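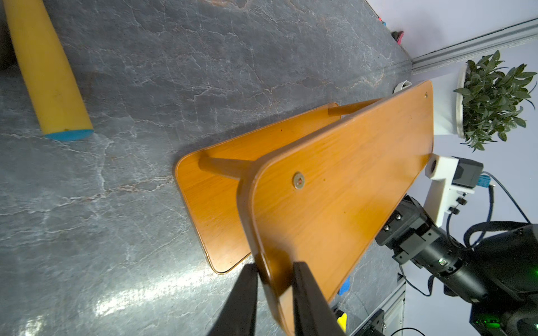
Small stool on its side, hex socket screw in the near panel.

Wednesday, 9:40

Todorova step stool matter, records side. Noreen sent over the second production from Bresia overnight. 236 files, of which 71 are duplicates of the first batch by hash. Removed the duplicates from the working set, kept the originals untouched on the read-only drive.

Claim form data: 769 rows after merging the two intake sheets. Problems found so far:
Injury date earlier than purchase date in 20 rows. Flagged, left as entered. Corina to call the claimants.
"Wrist" and "forearm" coded as one category on the old sheet, two on the new one. Recoded the new sheet down to match. The split is still in column R if anyone needs it.
State of residence blank in a good number of rows. This matters for the limitations check, so those rows can't go into the filing table yet.

Limitations script rerun at 11:15. It was using date of claim contact as the start date wherever the injury date was missing. Wrong, and wrong in the direction that hurts us — it made old claims look timely. Changed it to return "unknown" and stop there. Lindiwe read the change and agrees. Discovery rule states still need to be done by hand.

Load test reports: Bresia produced the summary pages without the raw curves. Svatopluk says the summaries cite an appendix that is not in either batch. Drafted a deficiency letter, passed to Corina for signature. Asked for native files this time, no scans.

Pinda export still drops leading zeros from zip codes. Workaround is to import that column as text. Ticket open with Allel, no reply.

To do: second reader for the medical coding (Natália has offered), chain of custody form for the retained units, rerun the merge after Corina's calls.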